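Dotted work glove

A dotted work glove is a fabric glove with small raised dots set over its surface, which help the fingers keep hold of things that would otherwise slide about. It is an old friend of anyone sorting thin rods at a bench — the sort with flat sides and squared ends, forever wanting to roll under something. Dots may cover the palm alone or carry on over the fingers as well.
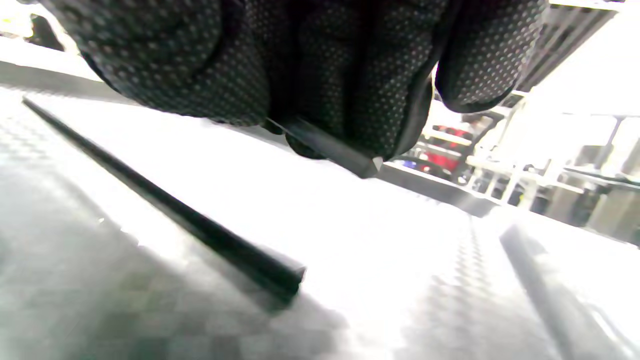 Hashini Saha, contributing editor

Black gloves with grey dots are common, and a slender black rod is easily pinched between the fingertips while another lies on the pale worktop.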